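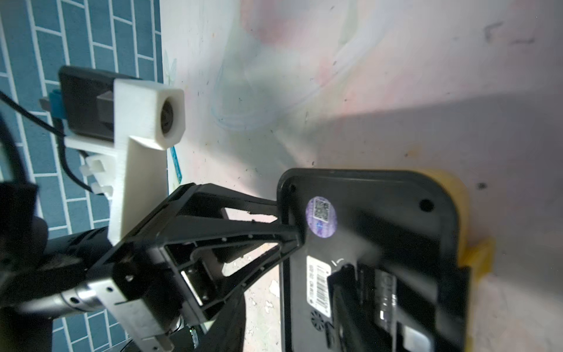

Housing with the round purple sticker, screw hole near the corner.

Ticket: Booking calendar shows the wrong hour for Phelan branch
Opened by: Ayanda Joubert
Assigned to: Lorcan Tully
Priority: normal
Status: resolved

Ayanda, 9:10 am
Since the October clock change, every booking made at the Phelan counter lands one hour late in the shared calendar. Drarkham bookings are fine. I've got 31 appointments to check and customers are already ringing. I've logged out and back in, cleared the browser cache and tried the other computer. Same result.

Lorcan, 9:45 am
Thanks. Can you open Settings, then Branch, and tell me what it says under Time zone?

Ayanda, 9:52 am
It says "Fixed offset". Drarkham has the city name.

Lorcan, 10:20 am
That explains it. A fixed offset doesn't follow daylight saving. I've changed Phelan to the city setting – new bookings should be right from now on. Older ones keep the time they were saved with, so I'll have to shift those from my end. Please don't move any by hand.

Ayanda, 10:26 am
Too late for five of them, sorry. I've put the names in the notes.

Lorcan, 1:15 pm
Left those five alone and moved the other 26 back an hour. Reminder texts were queued with the old times, so I cancelled 19 and sent them again. Gravum was on a fixed offset as well – changed, no bookings affected.

Ayanda, 2:40 pm
Checked against the paper diary and it all matches. Happy to close.

Lorcan, 2:48 pm
Closed.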